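Care of Shared Whiteboards in Meeting and Training Rooms
Facilities Forum, Baltham Learning Center
1,247 views 3 replies

hbassey_facilities
Colleagues are asked to comment on the proposed procedure for portable whiteboards before it takes effect in November. Each board would be wiped at the close of every session and washed with a damp cloth once the day's bookings have ended. Spray cleaner would be issued only on request.
Hadiza Bassey, Room Services

Kandasamy_Wing
The Kandasamy wing supports the daily wash. We do not support the restriction on spray cleaner. Our boards are used for evening classes, and ink left overnight does not come off with water alone. 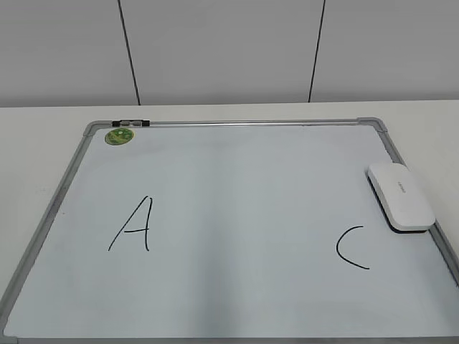
Storage of erasers should be addressed in the same procedure. Staff in our wing report that erasers are often carried off to other rooms, and replacements take time to arrive. We propose that each eraser stay with its board, including when the board is laid flat on a table for small group work. With only an A and a C written on it, a board has ample space for the eraser to rest at the right side, clear of the writing. The felt should be brushed out weekly.
Share 60

tetix_rm_coordinator
I must respectfully disagree on the last point. An eraser left on a flat board will be knocked to the floor when the board is lifted. A wall tray by the door is the better arrangement — it has served the Tetix rooms well.

hbassey_facilities
Both positions are noted. Spray cleaner will be made available to evening classes without a request form. The location of erasers will be left to each wing until the procedure is next reviewed.
Share 133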